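From: Solène Rey
To: gernwood-collect list
Date: Wed 4 August
Subject: Re: flat things on the table

Hello all, and thank you Guoqing for writing this up so quickly!

Guoqing Peng wrote:
> We have 249 examples with the tablet now and I think they are too much
> alike. Same starting spot, same grip. Should we keep going to the end
> of the list, or change the setup first?

I would change the setup first, please. I sat down with Yuxi Wan and went through a good part of the Heltus set (1043 examples in all, so bring tea if you try it), and the flat objects are where the model still gets muddled. It does fine with cups and boxes, but a thin thing lying flat gives the fingers so little to get hold of, and it needs to see many more ways of going about it. 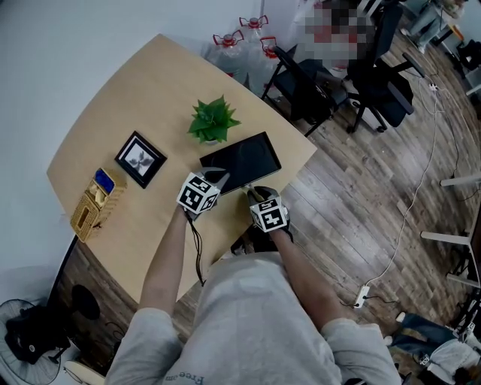
Left gripper resting near the tablet's corner, right fingertips at the near edge.

I like having the plant and the tissue box left out on the table, by the way – please don't tidy them off. What I would love is for the tablet to start somewhere new each time: turned a little, closer to the plant, out toward a corner. And do let the left hand lead now and then (I know, it feels awkward at first, I was hopeless at it in January).

Two small things while I'm here. Keep the marker cubes facing the cameras when you lean in, as we lost 9 examples at Marwat that way. And if you fumble a grasp and recover, keep it! Just write "recovered" in the notes column so Yiran can find it later.

Guoqing, could you send me the first new batch before you do the rest? No rush at all – I'm on the list most evenings.

Warmly,
Solène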